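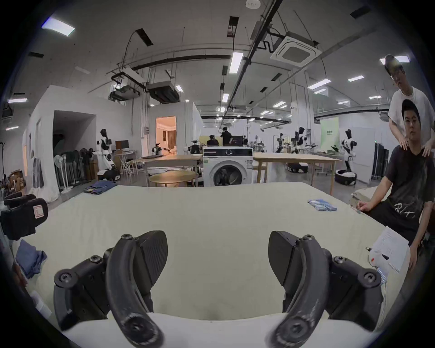 Blue boxes with white labels on a cloth-covered table.

Valbona Nedeljković started mailing her loose-leaf tea from Meltthorpe in October, with 60 orders in the first month. She now sends out 359.

"I used to write every address by hand," she says. "My sister told me my sevens looked like ones."

She blends in the mornings and packs after lunch. Postage is her biggest worry. "A customer in Wultdale pays more for shipping than for the tea," she says. She is looking at a smaller pouch for spring.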